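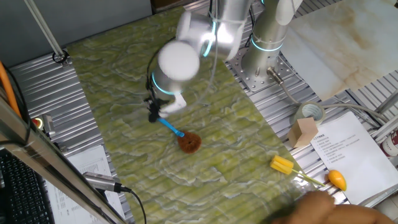 I've been running Vutach, the path planner from Gronach, for 2 months now, and I like it a lot more than I thought I would! Planning is quick, and the collision preview saves me so much fiddling (Maja Wróbel got me onto it). 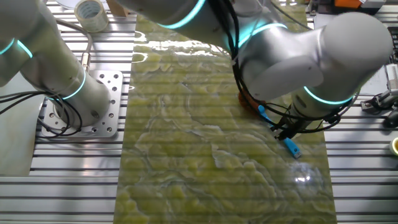 Contact tuning is where I get grumpy. The force limits sit three menus deep, and with a tool pressed onto a shiny marbled slab like this one I want them right there on the main screen. Still, four stars from me, and I'm renewing in November.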